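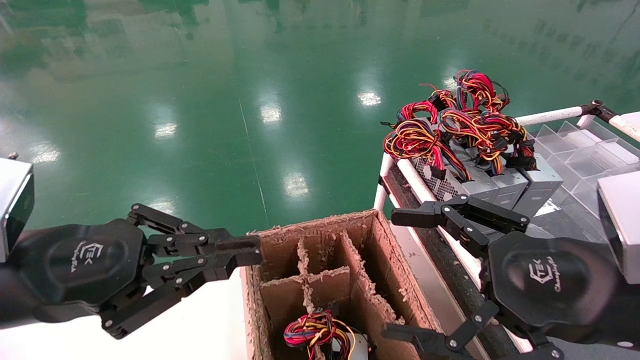

How often should the finger pivot screws on a two-handed cell be checked?

Every 1,000 picks for a quick look and a nip-up with the right driver, and a proper strip and clean when the fingers start to feel gritty or slack when you move them by hand with the power off.

Parnholm Makers and Menders > Automation > Setups and upkeep
Thread: Looking after the hands on our PSU packing cell

histbridge_ibsa
Topic starter
6th June

The short version is up top for anyone who's only come for a number. The long version follows, as I've had a brilliant fortnight with this cell and want to write it down before I forget half of it.

We run a two-armed cell at Histbridge that takes computer power supplies off a cart and puts them into divided cardboard boxes. The hands are the black TEK ones with the flat linked fingers and the little silver pivot screws. I love these hands! They're small enough to get down past a tangle of leads, and you can see every joint without taking a cover off.

Since moving to this job we had a slow run of missed grips, mostly on the left. I went looking for something clever in the software and spent two evenings on it. Then I held the upper finger and wiggled it, and there was play at the second joint. Two of the screws had backed off.

What I do now:
Power off, arms parked, key out and in my pocket.
Wiggle each finger side to side, left hand first, always in the same order.
Nip up anything that moves. Stop as soon as the play has gone, or the finger goes stiff and you get a different set of missed grips.
Soft brush along the links, then a wipe.
Power up, open and close both hands ten times, watch them from the side.

Last batch was 345 units with no drops. Very happy.

Ibsa Lemma

galisdale_pete
Lovely write-up. What are you using on the threads? We had the same trouble and a dab of low strength threadlock sorted it. I haven't touched ours since September.

histbridge_ibsa
Nothing yet. I'm a bit nervous of it creeping into the joint and gumming up the link.

galisdale_pete
Take the screw right out, smallest dab you can manage on the end of the thread, wipe it, put it back. Cocktail stick, not the bottle nozzle. If you're going round every 1,000 picks with a screwdriver you'll wear the heads out before anything else goes.

munasinghe_r
I'm going to disagree with Pete, in a friendly way. Threadlock on a pivot hides the wear. If a screw keeps backing off, that joint is telling you something, and I'd like to hear about it early. I keep a card for each hand and mark which screw moved. Ours was the same one four times running, and the link had worn oval. New link, no more trouble.

galisdale_pete
Fair point about the card. Still say you can do both.

torn_corner
Can I ask about the boxes? The rim and dividers on the one in your picture are properly fuzzy. We had cardboard fibre work its way into the finger joints on a similar job and it packed down like felt. The brush didn't shift it, I had to pick it out with tweezers.

histbridge_ibsa
Oh that's a good shout. I'd been blaming dust in general. We do use the same boxes over and over, and the dividers get scruffy quickly. I'll have a look with a magnifier tonight.

munasinghe_r
Change your boxes sooner too. A ragged divider leans, and then your slot isn't where the cell thinks it is. We bin ours when a divider won't stand up straight by itself.

bluebottle
While we're on it, sweep the cart! There are bits all along that dark strip on the side. Probably harmless where they are but they do travel.

histbridge_ibsa
Guilty. Cart is now on the list, between the brush and the power up.

galisdale_pete
How do you get on with the leads, by the way? With those units side by side and all the cables heaped over the top I'd expect the fingers to come away with somebody else's connector.

histbridge_ibsa
That was the other half of the fortnight! What helped was slowing the last bit of the approach and opening the fingers less. Wide open they scoop up everything. I tried bundling the leads with bands first and it worked beautifully, but it takes a person longer to band them than it takes the cell to pack them, so I dropped it.

munasinghe_r
I'd band them anyway. Snagged leads pull the finger sideways and that's your loose screw right there.

histbridge_ibsa
Hmm. That would fit with it being mostly the left. I'll band one batch and leave the next one loose, and mark the cards for both.

histbridge_ibsa
Update. Magnifier out last night and torn_corner was spot on, brown fluff in three of the left finger joints. Tweezers, brush, wipe, new box. First banded run was 107 units and not one screw has moved. Loose run goes on tomorrow, and Pete, I've bought the threadlock in case.

galisdale_pete
Cocktail stick!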